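Paper bags at checkout, are we really doing this again
Zuvville Town Board > Local Talk

hgondal
6 September 2023
So the Lengyel store is charging for paper bags now. 5 cents each. Not the end of the world I know but no sign on the door, found out at the register with a full cart. Anyone know if this is the whole town or just them?

crankcase_lou
Just them. Drastilholm Market still gives them out. They're thinner though, mine ripped in the parking lot and there went the eggs.

mossy_step
Good. Bring your own. It's been years of people talking about this, keep a few in the trunk.

hgondal
I do keep a few in the trunk. I keep them there the whole time I'm shopping, that's the problem lol

jyousafzai
I don't mind paying for a bag, I mind paying for a bad one. The old ones I'd get 3 or 4 trips out of. Then they line the recycling bin, then compost. My wife cuts them up for mailing stuff. A plain brown bag is about the most useful thing that comes in the house.
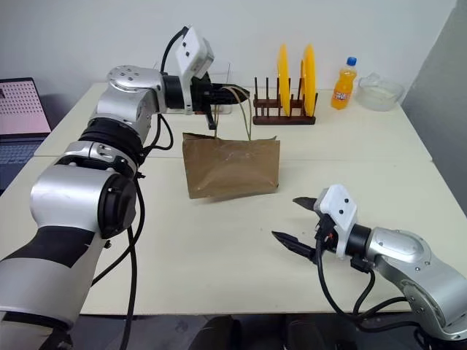

Also they fold flat. Fold down the middle, bottom tucked up, 30 of them fit next to the fridge. Try that with the canvas ones, I have a closet full and half have somebody's bank on them.

crankcase_lou
30 bags next to the fridge is how you get roaches. Ask me how I know

mossy_step
Roaches like the glue I think? Either way don't store them in the kitchen.

jyousafzai
Never had one. Dry house maybe.

tinroof
Canvas isn't some miracle either. You have to use it a LOT before it beats paper, and people never wash them. Raw chicken juice in the bottom of those things.

mossy_step
So wash them? Cold cycle, hang dry. Mine are from March of last year and look fine.

tinroof
Sure, you wash them. Most don't.

hgondal
ok back to my question. Did anyone get a notice? Flyer, email, anything. I'd of brought my own if I knew.

crankcase_lou
There was something in the rewards email, way down under the coupons. Same one that had the Cerell dish soap deal. Easy to miss.

hgondal
Found it. Tiny gray print. 19 coupons and then the bag thing. Come on.

jyousafzai
Humaira ask at the service desk, they took the charge off for me when I said I hadn't seen a sign. Only did it the once.

mossy_step
You got a refund on a bag

jyousafzai
I did and I'd do it agian

hgondal
Going tomorrow, will ask about the sign too. Will report back.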